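Standby Power in Shared Student Flats
Project report, Energy and Home course, spring term

1. Why we chose this topic

Many appliances use electricity even when they are switched off. This is called standby power. In our country the price of electricity went up two times during our studies, and in the Clornen residence every flat pays its own bill. So our group wanted to know which appliances in a student flat use power for nothing, and if the people who live there can change it with small habits.

We did not want to study heating or hot water, because the students cannot control these in Clornen. Only the things with a plug are included.

2. Method

We worked in 18 flats on the same side of the building. Each flat has a shared kitchen, a shared living room and bedrooms. The measuring took place in April, in the evening after 8 p.m., when most people are home.

We used the Mostivon plug meter, which the department lent us. The meter goes between the wall and the appliance and shows the power in watts. For each appliance we waited until the number was stable and then we wrote it down three times. If the three numbers were different, we used the middle one.

Before the measuring, the residents filled in a short form. They answered which appliances they unplug at night and which ones they never unplug.

3. Results

The living room was the worst room in almost all flats. Television sets, game consoles and loudspeakers stay connected day and night. The old Tukmont loudspeakers, which many students buy second hand, were a surprise for us. They became warm at the back even with no music playing, and the meter never went to zero.

In the kitchen the microwave ovens used a little power for the clock. Kettles and toasters used nothing when they were off. We had expected the opposite, because people told us in the form that they unplug the kettle "to save money", but leave the microwave connected.

Phone chargers without a phone used so little that our meter often could not show it. Laptop chargers were a bit higher, but still low.

4. What residents can do

The easiest change is to connect the living room appliances to one power strip and to disconnect the strip before sleeping. Check the maximum load on the label first, and do not connect one strip to another strip. A cable should not lie under a carpet or a mattress. When you disconnect something, hold the plug and do not pull on the cable.

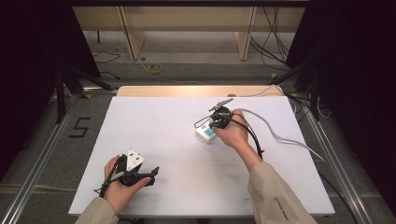

5. Problems and limits

Our meter is not exact for very small values. Also, the residents knew when we were coming, so maybe some of them cleaned up and disconnected things before our visit. In two flats we could not reach the socket behind the refrigerator, and these refrigerators are missing from our table.

If another group continues this work, we suggest to leave the meter in one place for a full week. The Dwivedi building across the yard has newer kitchens and would be a good comparison. We asked for permission there too, but the answer came after our measuring period was finished.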